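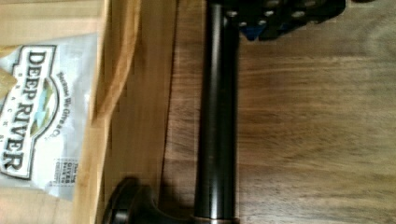
Jocelyn Lévesque
February

Home Our Club Season Notes Build Nights Contact
Search this site Enter keywords

PLUDELL ROBOTICS CLUB: BENCH CHECK BEFORE THE ARM IS POWERED
Filled in at 6:40 pm, Thibodeau room, for the pick-and-place entry in the Markemdale meet

Hello everyone, and thank you for staying patient while I went round with the clipboard. I know you were itching to get on with the practice picks, and I do love to see it, but the sheet comes first, every time, even when we're all tired and somebody's mum is already waiting in the parking lot!

1. Emergency stop within reach of the operator. OK.
Tested twice. Please keep the button on the operator's side and not behind the laptop, where I found it.

2. Work surface sound, no splinters or wobble. OK.
The wood is in good shape. One leg wanted a folded card under it, so I've put one there and would be grateful if it stayed.

3. Practice items suitable for the task. OK, with a comment.
I like the pairing of the Deep River bag with the dark metal rod. A crinkly bag and a hard round bar ask very different things of a gripper, and you'll learn a good deal from going back and forth between them. Do look the rod over for burrs at the flared end before anyone handles it (bare fingers are fine for this, just go slowly). And please, no eating the practice items, tempting as that is around supper time.

4. Gripper fasteners snug. OK.
All good by hand and by driver. Initial the tag when you've done it yourselves.

5. Approach height over the rod. NEEDS ATTENTION.
The gripper sits just above the rod near one end of it, and I'd like more room than that at the start of a run. Raise the start pose a little in the Rarport file, save it under a new name, and run it at slow speed the first time through. If it closes on the rounded base instead of the bar, stop and back it off by the pendant, never by pulling.

6. Cables clear of the elbow joint. OK.
Much neater than last month, well done to whoever found the Velcro.

7. Run log up to date. NOT DONE.
The last entry is run 1,168 and the counter on the controller says 2,426, so we have some catching up to do, my dears. Start fresh from tonight's number and leave a line to show the gap.

8. Eye protection. OK.
Glasses are back in locker 13. Wipe them before they go in, the lenses were rather smudgy.

Item 5 to be rechecked before full speed. Item 7 by the next build night.

J. L.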